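Search this guide... Go

Chapter 4: Setting up the wrist view in the simulated kitchen cell

I wrote this chapter after helping Mireille Bailly get her copy of the Jillis kitchen cell running, and most of the notes come from places where one of us got stuck. You should already have the arm loaded and homed (Chapter 3). If it's still lying through the floor, go back — nothing below will work until it stands up properly.

You'll be setting the wrist camera, opening the gripper and parking it in front of a cabinet door, ready for the first pull. Give yourself an hour the first time. I can do it in a few minutes now, but I've done it a silly number of times!

4.1 Before you start

Save your cell under a new name. I call mine Brusthorpe, then Brusthorpe-b and so on, and I've been very glad of the older copies.

Turn off physics while you move things by hand. The button is at the top of the Cell tab.

CAUTION: If the same Jillis session is linked to a real arm, unlink it first. Moves made in this chapter are sent out live on a linked session, and the real arm won't know that your cabinet isn't there.

4.2 Set the wrist camera

1. Open the Cell tab, pick the arm, then pick Wrist Camera from the list of parts.

2. Set the field of view to 90. The default is 38, and with that you'll see a nice big patch of door and hardly any gripper.

3. Slide the camera back along the wrist until both fingers show. You want the palm low in the view and the fingers standing up from it.

4. Press Lock to Wrist. If you forget (I do, constantly), the camera stays behind when the arm moves and you get a lovely shot of nothing.

Note: Don't fuss over getting the door edges level. The camera turns with the wrist, so the whole kitchen tips over when the wrist rolls. Kevin Ó Gríofa spent an afternoon trying to straighten his by rotating the cabinet, and then of course the hinges were wrong too.

4.3 Park the gripper at the door

5. Type 94 in the Opening box and press Apply. The units are millimeters.

6. Choose the door from the Target list and set the standoff to 155. Press Go to Standoff and let the arm finish before touching anything else.

7. Switch to the wrist view and compare. Your fingers should be spread, with the door panel showing through the gap. In mine the handle is up and to the left, well away from the fingers, and that's fine at this stage — lining up comes in 4.5.

The green tile wall and the checkered floor come with the kitchen, by the way. You can swap them in the Room tab if you like, and the door won't move.

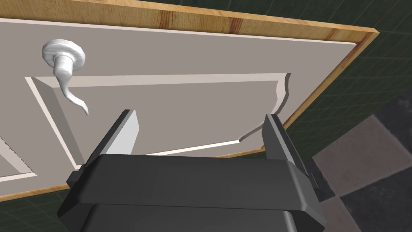 4.4 If the panel molding looks torn

Look along the white molding around the recessed panel. Mine has a jagged break at the right end of the top piece and a ragged step in the lower one, and the next molding over, at the far left, has an edge like a saw blade. It's a mesh problem in the door model. The gripper settings have no effect on it, so please don't start changing them!

8. Select the door and open Mesh, then Collision Shape. Choose Simple Box for the panel and leave the handle on Detailed.

9. Press Rebuild. The picture will look the same afterward. You've only changed what the fingers can bump into, so they can't snag on a torn edge.

CAUTION: Don't set the handle to Simple Box. The gripper will close on a solid block of air and you'll spend the evening blaming your force settings.

4.5 Line up with the handle

10. Turn physics back on.

11. Pick Handle from the Target list and press Preview. A ghost arm shows where the wrist will go. Check that neither finger passes through the door face.

12. If it looks good, press Go. If a finger clips the door, roll the wrist a little and preview again.

13. Save the pose as door_ready. Chapter 5 calls it by that name, underscore included.

Get new chapters by email. Enter your address — Subscribe

Share this page (38)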